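Lista: restauracion-mobiliario
Asunto: Re: Goma laca o aceite duro para un tablero de uso diario
Fecha: 31 de marzo

Hola a todos:

Contesto al mensaje sobre el tablero de nogal, que se quedó sin respuesta completa. Copio la parte que me interesa:

> Tengo un tablero macizo de nogal que va a ser mesa de comedor, con niños en
> casa y uso todos los días. Lo he lijado hasta grano 180 y dudo entre goma
> laca y aceite duro. La goma laca me gusta más de color, pero me dicen que
> no aguanta ni un vaso. El aceite que venden en la tienda de mi barrio es el
> Tarkitz mate. ¿Alguien lo ha usado? ¿Cuántas manos le dais y cuánto esperáis
> entre una y otra? También me preocupa que el tablero se alabee, porque solo
> pensaba dar acabado por la cara de arriba.

Voy por orden.

Goma laca. Para comedor no la pondría como capa final. El alcohol la disuelve, el calor de una fuente la marca y el agua parada deja cerco blanco. Se repara bien, eso sí, mucho mejor que un barniz, y si la mesa fuera de un recibidor no tendría ninguna objeción. Lo que se puede hacer es dar una mano muy diluida y desencerada para calentar el tono y después poner otro producto encima. Con aceite encima no funciona, porque la goma laca sella el poro y el aceite se queda en la superficie sin penetrar. Si se quiere goma laca debajo, arriba tiene que ir barniz.

Aceite duro. He usado el Tarkitz mate y el Kondell satinado. El Tarkitz es más espeso y hay que extenderlo muy poco; si se carga, queda pegajoso durante días y luego no hay manera de igualarlo sin volver a lijar. El Kondell es más fácil de trabajar, pero oscurece más, y en nogal eso se nota. Hay quien en esta lista recomienda el Rakon. Lo probé en una estantería y no tengo queja, aunque una estantería no sufre lo que sufre una mesa y no me atrevo a comparar.

Manos. Dos, con eso basta. La primera se extiende con espátula o con almohadilla, se deja un cuarto de hora y se retira todo lo que la madera no haya tomado, con un trapo de algodón que no suelte pelusa. La segunda, al día siguiente como pronto, y mejor a los dos días si el local está frío. En diciembre hice un tablero sin calefacción y la primera mano tardó casi una semana en dejar de oler. Entre manos paso un estropajo blanco, sin apretar.

Los trapos usados hay que extenderlos al aire libre o meterlos en un bote con agua y tapa. Los aceites secantes se calientan solos y un trapo hecho una bola puede arder. Ya se ha dicho muchas veces en la lista, pero entra gente nueva.

Lijado. Con 180 se puede aceitar, pero antes humedecería la superficie con una esponja bien escurrida, la dejaría secar y volvería a pasar el 180 a mano, siguiendo la veta. El nogal levanta algo de pelo la primera vez que se moja, y es preferible que lo haga antes del acabado. Subir más de 240 no lo aconsejo con aceite, porque el poro queda bruñido y admite menos producto. Hay que mirar el tablero con una lámpara baja, casi a ras de la superficie, desde los dos extremos. Con la luz del techo no se ven las marcas de la orbital, y con el aceite salen todas.
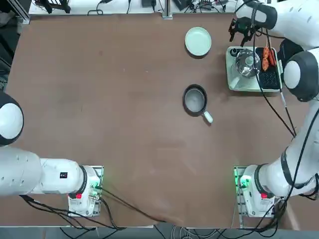 En cuanto al alabeo, la duda está bien planteada. Un tablero macizo acabado solo por arriba toma y suelta humedad más deprisa por abajo, y con el tiempo se acopa. La cara inferior tiene que llevar el mismo producto y el mismo número de manos. No hace falta el mismo cuidado en el lijado, con grano 120 vale. Las testas, además, chupan mucho más que las caras. Yo les doy una mano extra y vuelvo a los diez minutos a ver si han quedado secas.

Tan importante como el acabado es la forma de sujetar el tablero al bastidor. Si va atornillado en firme a los travesaños, se rajará aunque esté perfectamente aceitado. Hay que dejarlo correr a lo ancho, con tacos de ranura, con pletinas en forma de ocho o con agujeros colisos. El mensaje original no dice qué ancho tiene el tablero ni cómo es el bastidor. Si es una mesa antigua, conviene mirar por debajo antes de decidir nada, porque muchas veces alguien ha añadido escuadras y tornillos en una reparación anterior.

Herramienta. Para el desbaste uso una orbital Żak con plato blando. No es nada especial, pero se encuentran recambios. El disco hay que cambiarlo antes de que parezca gastado. Uno embozado calienta la madera y deja unos rizos pequeños que cuesta mucho quitar. Con la aspiradora conectada los discos duran bastante más.

Consumo. Para una mesa de seis plazas gasté unos 203 mililitros de aceite entre las dos caras y las testas, medidos con jarra. No merece la pena comprar el bote grande. Una vez abierto cría piel, y acaba uno tirando la mitad. Si sobra, se pasa a un frasco más pequeño y se llena hasta arriba.

Tiempo hasta el uso. Al tacto está seco en un día, pero el curado completo lleva dos o tres semanas. Mientras tanto, nada de hules ni manteles de plástico, que lo marcan, y los vasos con posavasos. Después se limpia con un paño húmedo y jabón neutro. El amoniaco y los limpiadores multiusos se comen el aceite y dejan la veta gris. Con niños en casa contaría con repasar la superficie una vez al año: estropajo blanco, una mano muy fina y retirar el sobrante. Se puede hacer solo en la zona gastada y no se nota el corte, cosa que con un barniz es imposible.

Si después de todo esto se prefiere barniz, que sea al agua, de dos componentes y en mate. Aguanta más que el aceite, pero cuando se daña hay que lijar el tablero entero. En nogal, además, queda algo frío de color, y ahí sí que ayuda la mano de goma laca desencerada que comentaba al principio.

Queda una cosa por preguntar. ¿El tablero es nuevo o recuperado? Si tenía cera antigua, el 180 no la habrá quitado del poro y el aceite no secará bien. La prueba es sencilla: unas gotas de agua en varios puntos. Donde formen perla sigue habiendo cera, y entonces hay que lavar con esencia de trementina y lana de acero fina antes de seguir. Yo lo haría también cerca de los bordes, que es donde más se acumula.

Si alguien tiene experiencia con el Rakon en mesas de comedor, me interesa saber cómo responde a las manchas de vino y de café pasado un año.

Un saludo.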